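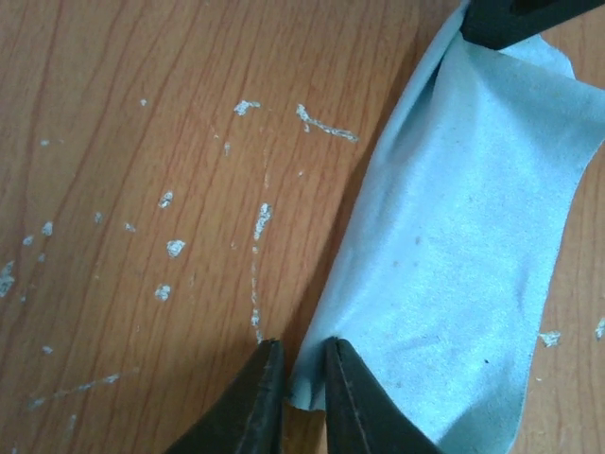
Figure 2. Tabletop with white residue and a light blue cloth.

3.2 Surface marks and wiping

Residue on wood was recorded separately from loose litter, as the two call for different handling. Small white marks of the kind shown in Figure 2 have the look of dried paint or plaster. They vary in shape from narrow streaks to chunky flecks and fine specks, and each shape was entered under its own code in the Pellness scheme (Marchetti and Boateng). Marks that lay along the grain were coded with particular care -- a faint pale streak on a warm-toned tabletop is easily taken for part of the wood.

Raters at the Drevmont site scored 50 tabletops before and after wiping with a soft cloth. Each tabletop was allowed 40 seconds of wiping, with no water or cleaner applied. The cloth was folded once at the start and could be turned over during the trial. Fourteen tabletops were scored again by a second rater, and differences were settled by discussion.

A fleck was coded as removed only if no white remained at its original position. Flecks that had been moved to another part of the table were coded as displaced. Smears that became thinner but kept their outline were coded as reduced, and these are reported separately in Section 4.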